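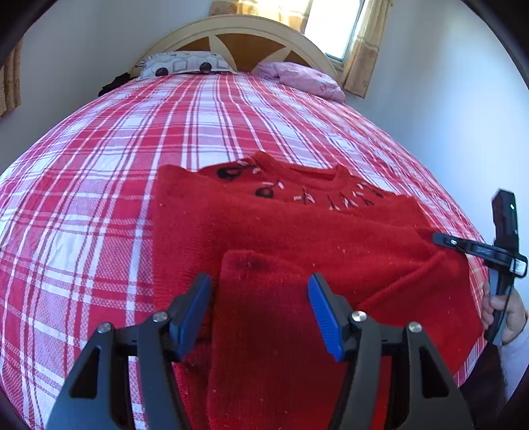

So I finally made it to the Rudd mill open day, after missing it in July because I mixed up the weekends. It's a two-hour drive from us and I'd do it again tomorrow!

They still weave wool blankets there, on 33 looms, and the noise when you walk into the shed is unbelievable (take the earplugs they hand out at the door, I thought I was too tough for them and lasted maybe a minute). Our guide was Ingrid Fitzsimmons, who had to shout everything twice. She showed us how the warp gets tied on - 900 ends for the narrow blankets, all knotted before anybody can weave an inch. I asked what happens when one snaps and she just pointed at a man leaning into a loom with a hook in his hand.

My favorite part was the pattern room upstairs. Drawers and drawers of old plaid samples, some with the dyer's notes still pinned on, and you're allowed to touch them! I'm a plaid person at home too, red and pink and lavender for the bed, so I was in there way too long and Caroline had to come and fetch me. She'd already been through the finishing room by then and says the washing vats smell like wet sheep. I'll take her word for it.

Lunch was soup in the yard, pretty good, bread a little stale. The seconds shop opens at noon and the line was long, so go early if you want a full-size throw. I came away with 2 cushion covers and a bag of offcuts that Chie has already claimed for her quilt.

Parking is in the field behind the dye house. Wear boots.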